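Minutes, open day planning and review, 2019-02-08

Apologies: none. Minutes of the September meeting agreed with one spelling fixed (it's Nunberg, with a u).

## 1. The visit to Zindmont

Everyone who went along had a great time, and the bathroom demonstration was the talk of the ride home!
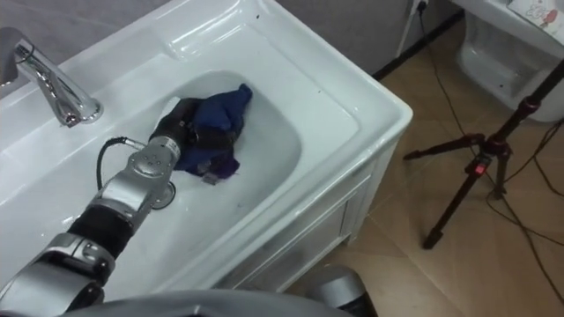
Questions from our group ran well over the slot, and the Zindmont team took every one of them. Several of us hadn't thought about how awkward a basin is for a machine: the hand has to press a bunched-up cloth down inside a deep bowl, with the arm reaching in over the side and a tap at the back to keep clear of. We'd like to hear more about how the cloth is held (Ekanayake have offered to send notes).

Members also liked having dirt to look at. Streaks by the plug and dark specks further out gave us something to argue over, mainly which would be harder to wipe off.
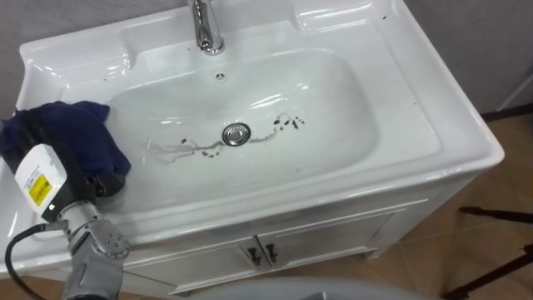 ## 2. Our own open day

- Hall at Nunberg holds 435, so no tickets needed.
- Jistness to be asked for a table-top demo, ideally one children can get close to.
- Leaflets: 1,000 agreed, same printer as last time.
- 13 stalls booked so far, room for more.

## 3. Any other business

Parking at Nunberg: 28 spaces, to be kept for exhibitors until they've unloaded.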